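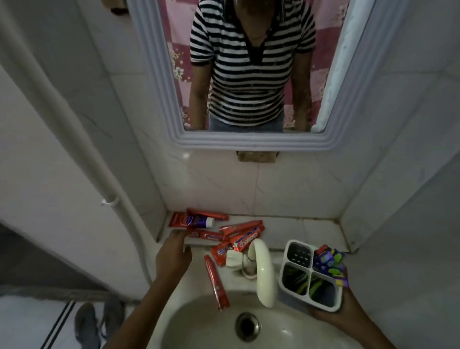 Kasanetti wall pad kit, reviewed by Wagner Leite
2022-12-13

Bought in July for the tidying arm I've been building at home. The job I gave it is the bathroom: pick up toothpaste tubes, put them somewhere sensible, leave the toothbrushes alone. Before any of that I needed a bracket on ceramic tile without drilling, and the Kasanetti kit has 30 pads for less than a decent drill bit.

The good first. They grip glazed tile well if you clean it with alcohol and then leave the thing alone overnight. I did not leave it alone overnight the first time. The second bracket has been up ever since and holds the arm's base plus a Tundton servo that weighs more than the listing claims.

Now the rest. The alignment card is printed on paper so thin it curls near a sink. The release tabs tear, so you end up scraping with a plastic card and saying things. The manual covers "robotic and decorative use" in one paragraph, most of it about decorative use.

As for the arm, it did 1116 practice grabs on the workbench and was superb. In front of a real sink it treats a curved basin as a personal insult. Small tubes it can manage - anything lying across another tube, it picks both or neither. I can't blame the pads for that, though I tried.

Gesham sells a similar kit with a stiffer card. If you're starting fresh, get that one and cut your own pads.

3 out of 5. Would stick again, grudgingly.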